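The Slow Work of Fixing Internal Links

Most small sites spend their first year chasing links from other people. The links they already control, the ones between their own pages, get left to whatever the theme puts in the sidebar. Stonberg was like that for a long time. It is a recipe and kitchen equipment site with a few more than 1000 pages, and until last November its traffic had been flat for 2 years.

The owners had paid for outreach. They had written guest posts. They had changed their title tags so often that nobody on the staff could say which version had done best. When they finally ran a full crawl of the site with Skorulix, a desktop crawler, the report showed 200 recipe pages with no internal link pointing at them. The pages were in the sitemap and search engines had found most of them, but a reader who landed on the home page had no way to click through to any of them.

Pages like these are usually called orphans. They come about in dull ways. A category gets renamed and the old archive page is switched off. A designer cuts the "more recipes" block from ten items to four. An editor deletes a roundup article that was the only thing linking to a group of older posts. At Stonberg all of these had happened, and the category change had done the most damage. 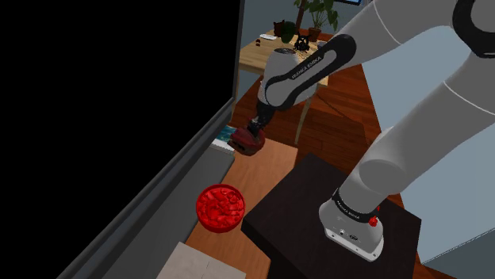
The first job was to decide which of the orphans deserved to be saved. The team exported the list to a spreadsheet and added columns for search impressions, last edit and whether another page on the site covered the same dish. Where two pages covered the same dish, the weaker one was redirected to the stronger. Some pages were simply bad and were taken down. The rest went into a queue.

Working through the queue took most of the winter. For each page, an editor searched the site for places where the dish or the technique was already mentioned in the text, then added a link from that sentence. They set a target of 4 links per page and allowed fewer when the fit was poor. A page on resting dough got links from the bread and pizza recipes. A page on cleaning cast iron got them from the skillet section.

The wording of the links mattered more than the team expected. Older posts on the site used "click here" or "this recipe" in almost every case. Those words tell a search engine very little and tell a reader even less. The new rule was to link the name of the thing, in the form it would take in ordinary speech, and to let it vary from page to page. Nothing was forced. If a sentence had to be rewritten twice to hold a link, the editor left it alone and looked elsewhere.

Menus were the harder argument. One side wanted every category in the top navigation, on the theory that more links from the home page would push strength down to the rest of the site. The other side pointed out that the menu already filled a phone screen. In the end they kept the menu short and built proper hub pages, one for each main type of dish, with a written introduction and links grouped by method.

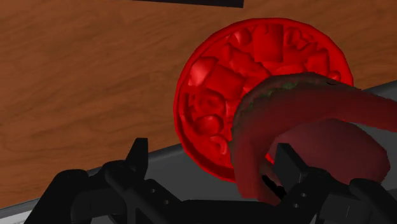

A red pizza on a wooden surface. Pizza was the first hub page Stonberg built.

The hub pages are plain. There are no sliders, and no filters that load results with a script. Each link is in the page code from the start, so a crawler can follow it without running anything. The old category pages had used a "load more" button, and everything behind that button might as well have been hidden.

Wusstead, a garden supply store with a much smaller site, took a different route. It used a plugin that scans for keywords and inserts links automatically. The plugin was quick to set up, and within a day the word "soil" was linked in every paragraph where it appeared, always to the same product page. The store turned it off and now uses the plugin only for suggestions, which a person accepts or rejects. That seems to be the sensible way to use such tools. They are good at finding mentions and poor at judging them.

Results at Stonberg came slowly. The rescued pages began to pick up impressions first, then clicks, and the hub pages followed in the spring. The owners are careful about how much credit they give the links – they also fixed a slow image server in the same period, and the two effects are hard to pull apart.

The crawl now runs once a month, early in the morning when the server is quiet. Any new orphan goes to whoever edited that section last. Publishing a recipe also means opening two older ones and linking to it from there, a step that sits in the checklist between the photo upload and the final proofread.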